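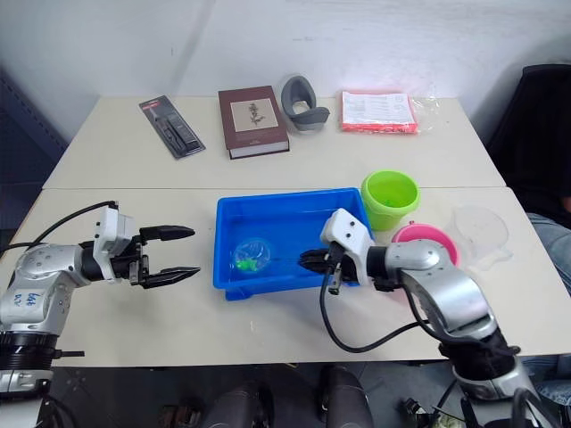
Two tables pushed together, with an office chair at the far right corner.

4. Setting up the Kahraman home breathing monitor

Welcome to the fun part! By now you've charged the handset (section 3) and you're ready to take a first reading. Set aside 20 minutes for this, and try not to do it straight after a meal or a brisk walk.

4.1 Before you start

You'll need the handset, one clean mouthpiece, the nose clip and your treatment diary. If you use a reliever inhaler, keep it within reach the whole time.

CAUTION: Don't use the monitor if you have had chest, eye or stomach surgery lately, or if you have coughed up blood. Speak to your doctor first.

4.2 Pairing with the Cedis app

1. Hold down the side button until the light turns green.
2. Open Cedis on your phone and tap Add monitor.
3. Type in the code printed under the battery cover. Capitals matter here!
4. Enter your height, age and sex. The app works out your expected range from these, so please don't guess your height -- measure it.
5. Tap Save. The handset beeps 2 times.

Note: If you hear one long beep, pairing has failed. Switch off, move the phone closer and go back to step 1.

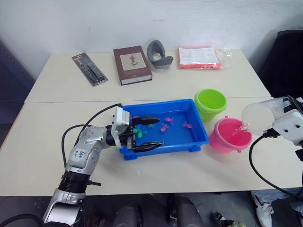 4.3 Taking your first reading

1. Sit upright with both feet on the floor and loosen anything tight round your waist.
2. Push the mouthpiece in until it clicks, then put on the nose clip.
3. Breathe in as deeply as you can.
4. Seal your lips round the mouthpiece and blow out hard and fast. Keep going until the bar on the screen stops moving.
5. Rest for a minute, then repeat twice more. Cedis keeps the best of the three.

The first blow is nearly always a bit feeble, and that's fine -- most people get the knack by the third and start wanting to beat it.

CAUTION: Stop at once if you feel dizzy. If you are wheezing badly or struggling to talk, put the monitor down and follow your asthma plan.

4.4 Cleaning the mouthpiece

1. Pull the mouthpiece straight off. Never rinse the handset itself.
2. Wash it in warm soapy water, rinse well and shake.
3. Leave it to dry in the open air before you put it away.

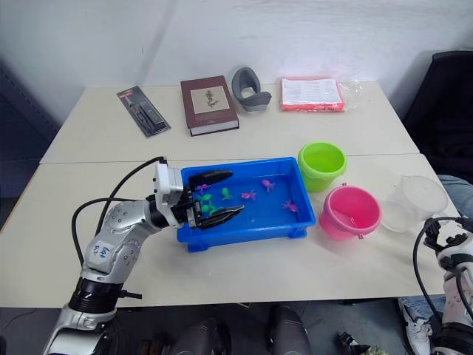
Work surface with a water tray and three containers on the front table.

Note: The handset stores 3,000 readings. After that the oldest are overwritten, so send them to Cedis now and then.

Guide text: Yavuz Altıntaş, Lustholm. Section 5 covers reading your charts.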